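We use cookies to remember your settings and to see which threads get read. Accept all / Manage choices

Right, I've been threatening to do a thread on desk tidying for ages and this morning I finally have a cup of tea and an hour, so off we go. It's about wire baskets. Stay with me!

Bit of background. I work in a shared office in Gurstead, one big room, long rows of desks, and until last winter my desk was the one people pointed at. Mugs, chargers, three hand creams, a pile of post from a company that moved out before I moved in.

I tried drawers first. Drawers are where things go to be bought again. I found four glue sticks in mine, all unopened, and I don't even glue anything.

Then I tried one of those desk organisers with thirteen little compartments (yes, I counted, I was cross). Lovely for paper clips. Hopeless for anything you'd pick up with a whole hand. My water tumbler lived beside it and got knocked over by it, which felt personal.

The thing that changed it was a plain open wire basket. You can see straight into it, dust falls through most of it, and it has sides, so tall things have something to lean on. I am slightly evangelical about this now, sorry to everyone I sit near.

My favourite use by miles is as a home for one big drink. I'm serious! A whole basket, one tumbler. People ask what else goes in there and the answer during working hours is nothing much.
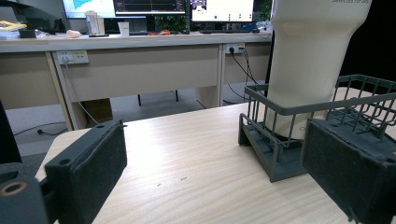
words + picture: the Gurstead desk thread
posted in March, edited once for spelling

Dark grey wire, cream tumbler, light wood top. I love those three together so much. A cream tumbler on a pale table on its own gets a bit lost, and the dark bars give it an edge.

The shape of the tumbler matters too. It's wide up top and slimmer lower down, so the basket goes around the slim bit and your hand still gets the wide bit. With a short cup you end up fishing about between the rails like you're at a fairground.

Someone's bound to ask about the base so I'll say it now: get one with a solid flat base if drinks are going in it. My first basket was mesh all the way round, bottom included, and anything narrow stood crooked in it. I gave that one to my sister for onions and she's thrilled.

Also look for a proper rim. Rails around the top make it easy to lift the whole thing with two fingers when you want to wipe underneath. That was the bit that got me wiping underneath at all.

On the wooden table: it isn't my actual desk. The desks in our place are long grey things, perfectly fine, very office. The wooden one is where I go when I want to spread paper out, and I always carry the basket over with me. It's portable! That's half the joy of it.

My rule for that table is that it gets left as clear as I found it. One basket, whatever I'm working on, and then away. Wood with a fine pale grain looks so good with hardly anything on it that you start feeling protective. I now brush off crumbs that aren't mine.

Things I've tried in the basket and been pleased with: notebooks stood upright, a rolled-up tape measure, a bag of satsumas, headphones (cable tucked underneath, otherwise it escapes through the bars and takes a pen with it).

Things I've tried and regretted: pens loose, any sort of loose change, a small cactus. The cactus was fine. My knuckles weren't.

Where to get one, as I know the replies will be full of it. I found my first in the Banora shop on the corner by the station, bottom shelf, behind the bins. There's also a kitchen place in Orham that does them in black and in white, and the woman there will let you put your own cup in to check the fit. Bring your cup! I took mine in a carrier bag and felt ridiculous for all of a minute.

Measure before you go, though. My desk has a gap of 15 centimetres between the monitor stand and the edge, and I came home twice with something that needed more. Twice. I own a tape measure. I keep it in a basket.

You don't need a fancy one either. I've had mine over a year and it's been dropped, sat on and used as a hat by a visiting toddler, and it still stands flat.

One more from the desk, on cleaning. Warm water, washing-up liquid, an old toothbrush for the corners where the bars meet the base. Dry it straight away with a tea towel. I do it when I do the tumbler, same sink, same five minutes, and then both go back together.

And wash the tumbler lid separately if yours has one with a seal. I won't say how I learned that. Everyone in the office kitchen knows how I learned that.

A few of you asked after my last thread whether I'd got round to the shelf behind me. I have not. It's currently holding a 1000 piece jigsaw of Gentile harbour that I brought in for lunchtimes, and 13 of the edge pieces are missing, so it can't go back in the box until I've looked under everything. Shelf thread when that's sorted.

If you've got a basket on your desk, please post it underneath, I want to see what you keep in yours. Extra love for anyone using one for fruit. Kettle's just clicked off, back in a bit to read them all.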